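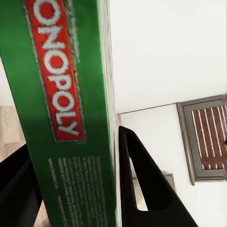
Teaching a game in 15 minutes – my notes

Start with a show of hands: who has quit a game during the rules? (Wait for it. Let them laugh!)

Zeva story. It's our library game night, first one in September, 46 people and a rulebook I'd only skimmed. I read it out loud from page one and lost the whole room before setup. Don't rush this part, it's the best bit.

Say how you win first. Then what a turn looks like. Play one round with all the hands face up and let people ask anything they like.

Exceptions can wait until they come up. I love this one – Umeta has a whole page on ties and we've needed it once.

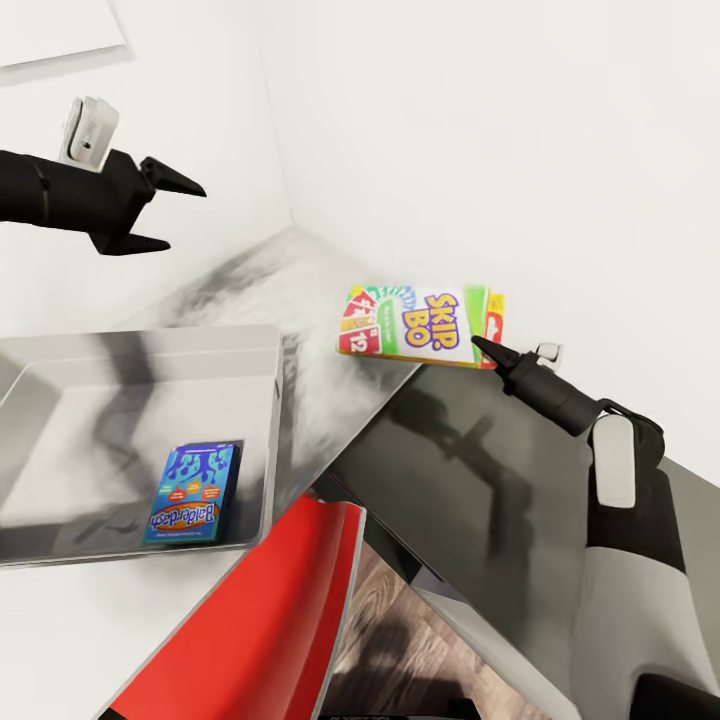 Card game box on the table

Short games next. Small box, small rules, great warm-up for a shy group. Mention Garrido if there's time, skip it if we're past 90 seconds on this slide.

Now the live demo! Need two people from the front row. Deal the Asik cards, five each, and start talking while I deal.

Questions, then leave the sign-up sheet by the door.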